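Runari Toaster Oven Set – README

Student robotics club, term project. Maintained by Hema Rao. Checked, grudgingly, by Bhavana Pai.
Last edited 12 February 2026

Read the part on labels before you train anything on this. The club poster in the hallway says our robot "can cook". It can't, and this data won't teach yours to either. 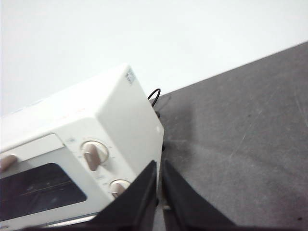
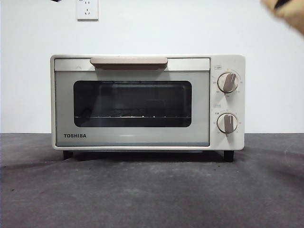
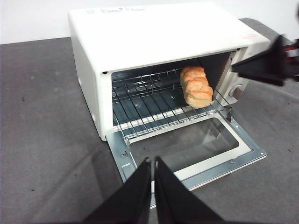 One countertop toaster oven, several camera views.

What's in the set

2783 short clips of an arm working at a toaster oven: opening and closing the door, turning the upper and lower knobs, moving the rack, putting bread on it and taking bread off. Every clip has video, joint positions, gripper opening and a one-line task label. Joint positions are in radians. Gripper opening is a plain number from zero to one and was never calibrated to millimetres, whatever the old wiki page says.

Who collected it

Members of the Brunero club, nearly all of them first-years, driving by hand. Most of the clips date from December, when exams were done and the lab was free. Skill varies a lot between drivers and you can see it. The driver field is a letter code. Please don't ask us to match letters to people.

Labels, and why I don't trust them

The success flag was set by whoever was driving. People are generous to themselves. When Bhavana went back over 1000 clips, she disagreed with the flag on 131 of them, and nearly all of those were marked as successes. The usual trouble was a door left slightly ajar or a knob stopped short of the requested setting. We kept her labels in a separate column, called second_look. If you only use one, use hers.

The other clips haven't had a second look. I'd assume they're no better.

The task text is also uneven. "Open door", "open the oven" and "door down" all mean the same thing. We talked about cleaning this up and didn't. There's a mapping file, tasks_merged.csv, that gets you most of the way.

Known problems

– 117 clips have wrist video that lags the joint data. They're listed in lag.txt. The fix we tried made some of them worse, so they ship as recorded.
– Knob positions aren't logged. You have to read them off the video, and the gripper often gets in the way.
– One oven. Anybody claiming their model has learned "ovens" from this should try it on a different one first.
– No sound was recorded, so the timer is no help.

About that Relitz score

The number we reported at the Relitz student day came from a test split that shared drivers with the training split. I argued against it then and I'd still take it down. Use split_by_driver instead. The results are lower and, as far as I can tell, closer to the truth. Thomas, our baseline model, does all right on doors and poorly on knobs under either split.

Using it

Free for coursework and club use. Unpack the archive, run check_files.py, and stop if it complains. Missing wrist video is the most common cause, and downloading that folder again normally sorts it out.

Corrections go to Hema through the club's issue page. Give the clip number and say which label column you were using.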